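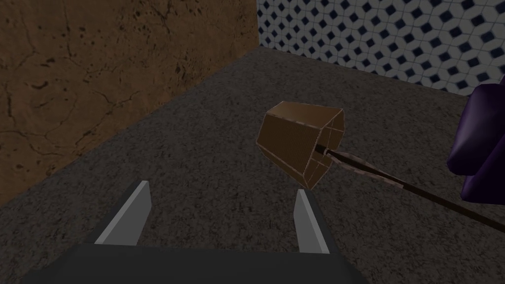
Figure 4.1 Two parallel plates with an open gap between them

Chapter 4
Gaps and Clearances

Most buildings are assembled from parts that must not touch. A floorboard laid tight against a wall will lift when the air turns damp, and a door hung without clearance will bind in its frame. This chapter deals with the spaces left on purpose - how wide they should be, and who decides.

We begin with timber floors, using the survey of 31 terraced houses at Inskip. Section 4.2 turns to doors and windows, and Section 4.3 to paving joints. Readers should have completed the exercises on moisture in Chapter 3.

Key terms: clearance, tolerance, expansion joint, bearing face

4.1 Timber floors
Boards widen across the grain and hardly at all along it.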